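Varnside Slatted Harvest Crate

A good crate makes grape season so much easier, and we love this one! Plain wood, slatted sides, and a weight you can lift all day (even late in a row).
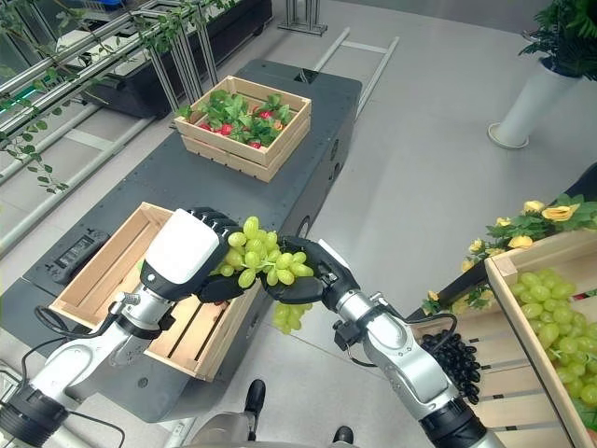 Sizes and load

Small holds 33 lb, large holds 59 lb. Both stack, full or empty.

Air flow

The gaps let warm fruit breathe on the way to the press.
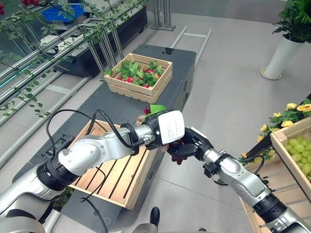 Our Zornero liners fit both sizes and come in packs of 2. Go without one if you're packing dark red grapes like these, as the slatted bottom lets bits of stem drop right through. For tender table grapes, use the liner and keep to one layer.

Rinse, dry in the shade, and store indoors by February.

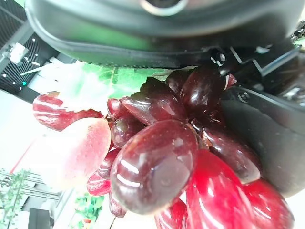

Red grapes, held in a bunch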